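Folding, Baskets and the Long Table: Inside the Keder Laundry Room

Wed 26 February

The woman who runs the clothing service at Keder started with one table and a borrowed iron. She now sends out 709 pieces in a normal week, most of them work shirts and aprons for cafes nearby.

"People think washing is the work," she said. "The machines do the washing. We spend our day sorting and folding."

Sorting comes first. Each customer has a basket, and nothing goes into it until the pieces have been checked for stains and missing buttons. Anything that fails goes back to the wash once. If it fails again, the customer gets a call.

She prefers plastic baskets with holes in the sides. "Wicker snags. We had 11 wicker ones and I gave them all away."

Folding is done standing up. New people get seven shirts to practice on and are told to go slowly. "Shake it out, find the shoulders, then put it down flat. If you start with a ball of cloth on the table you'll be there all morning."

The folding table shares a room with the office desks, and she would like to change that. A second room at Flondeck, across the yard, may be free in March. The rent is 890 a month, and she has not decided.

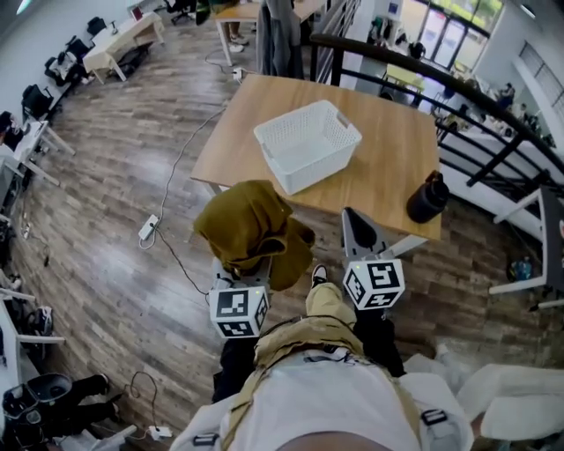 Olive-green cloth in a handheld gripper, with an empty basket on the table.

Asked what she would buy first for a bigger room, she did not mention machines. "Another table, same height as this one. And shelves for the baskets, so they stay off the floor."

She had a delivery due at four and went back to the aprons.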